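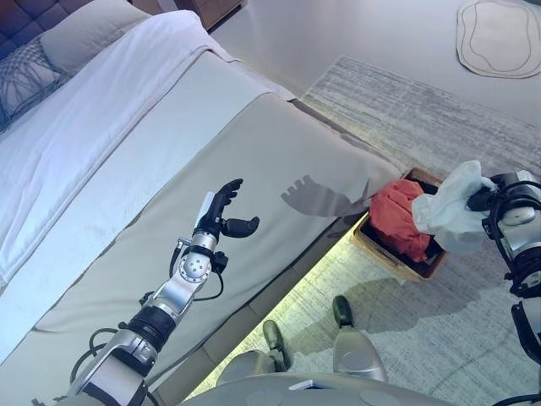 *Wicker basket at the foot of the bed, with a plastic bag held over it.*

**Csonka Family Association – minutes, March**

Called to order at 2:15 p.m., 14 present. Last minutes approved with one spelling fix (Sernetti, two t's).

- Register now stands at 607 names. Sixten Hellström has traced the Clambridge line back to Sinivmont – baptism records still missing for 3 of the children.
- Reunion dinner: 24 paid so far. Deadline stays the same.
- Cemetery list: held over.

Adjourned 3:40 p.m.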